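Do Birds Puff Up Because They Are Fat?

People like to say that round winter birds have eaten too much. Should you believe it? I don't. A bullfinch weighs less than most apples, even in the coldest week of the year. What looks like fat is mostly air. The bird lifts its feathers, air gets trapped under them, and the air holds in heat.

Red-breasted bullfinches on wallpaper, with snow dots and pinecones:
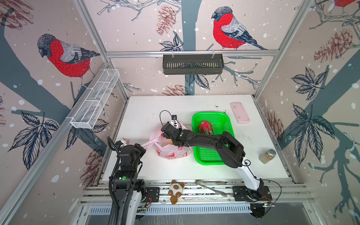
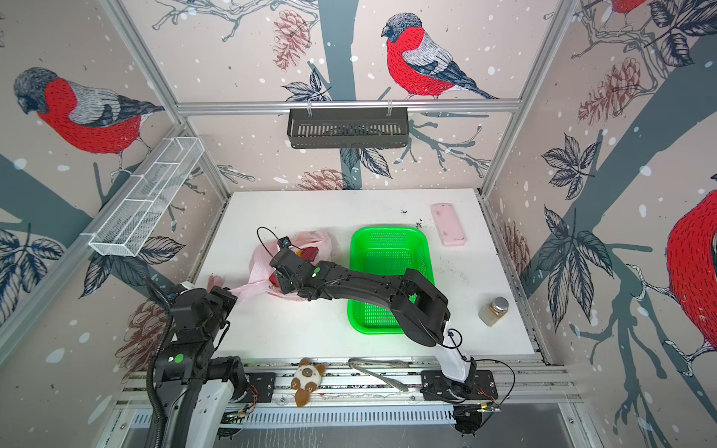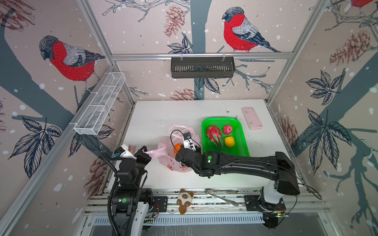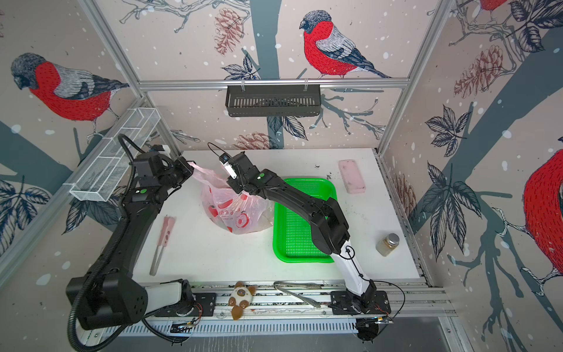

Some books also say a red chest keeps a bird warmer. Ask how they know. Did anyone measure it? Watch a real bird in June and again in winter, and draw its shape both times. Then decide.

Contact Tatard Nature Pages | Copyright 2024 | Back to top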